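2/24/22

Quick one before work, becuase I've been chewing on it since the weekend and if I don't get it down I'll only moan about it out loud again.

Table time limits. Ninety minutes. You book a table for dinner and the email comes back with it in bold -- your table is required back after 90 minutes. Required back. Like a library book.

I hate it. I've tried to be fair about it and I still hate it.

Went to a place in Mullholm last week, the new one where the bank was. Four of us. Booked for seven, sat down at ten past as the table wasn't ready. Menus at twenty past. First plates at quarter to eight. And then at twenty-five past, bill on the table, nobody had asked for it, one of us still had half a bowl of noodles. Did we get the ten minutes back from the start? We did not. The clock runs from the booking, the girl said, very nice about it, clearly says it forty times a night. Not her fault. Never the fault of the person who has to say it.

I know the argument. I've had it put to me by Renato Dela Peña, who ran a 2 room place for years before he packed it in and who knows a good deal more about it than I do. Rent, gas, wages, all up. Margins thin as paper. A table that turns three times pays for itself and a table that turns once is a charity. He said on a bad night in December he'd have one couple nursing a pot of tea while a party of six stood in the porch letting the cold in. Fine. I believe all of that. I'd have wanted to throw the teapot.

But he also said he never once put a time on a booking. He'd go over and have a word. Sometimes he'd lose the party of six. That was the job, he said.

And that's the bit that's gone. The having a word. Now it's software. Half the places round us book through Rinance, and you can't ring up, there's no number, just a little grid of times in green and grey. The grid doesn't know it's your mum's birthday. The grid doesn't know the kitchen's running behind. It knows 90 minutes and then it knows the next name.
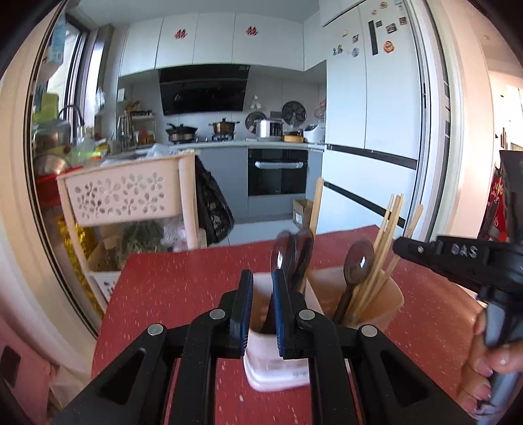
Same goes for deposits, while I'm at it. Ten quid a head to hold a Tuesday. A Tuesday! I see why for Saturdays, people are dreadful, they book three places and pick one on the night. Charge them, I don't mind. But a wet Tuesday with five tables free and you want my card details before you'll tell me if there's soup.

What are we paying for, when we eat out? Most of us can cook something. I can do rice, I can do eggs, I've a decent stew. I'm not going out for calories. I'm going out to sit down somewhere that isn't my kitchen, with people I don't see enough, and for someone else to wash up. The sitting is the thing. Sell me the food and ration the sitting and you've got it backwards, to my mind.

My aunt used to talk about Sunday lunches in Cabanatuan that started at noon and were still going when the lamps went on. Different country, different rent, I know. Her own table too, so no bill coming. But she carried that with her when she moved, and she'd not have a clock in the room where people ate. Took the one off the wall when she rented her flat here and put it in the bathroom. I think about that clock a lot.

Things I'd settle for, if anyone's reading who runs a place:

Start the time when we sit, not when we booked. Two hours, not an hour and a half, if there's more than two of us. Don't bring the bill til someone asks. If you need the table, come and say so, like a person, and offer us a stool at the bar to finish up. I'd take the stool! I'd probably buy another drink on it.

Wodness on the high street does exactly this, by the way. No limit on the booking, they just come over if there's a queue and ask how you're getting on. We moved once for a family with a pram and got a plate of orange slices for it. Been back loads. Somebody should work out what those orange slices earned them.

I don't expect it to change much. The grid's cheap and a good manager isn't, and most people seem to have got used to it faster than I have. My sister says she likes it, knows when to book the taxi. Well.

Right, bus. Will tidy this up later, or wont.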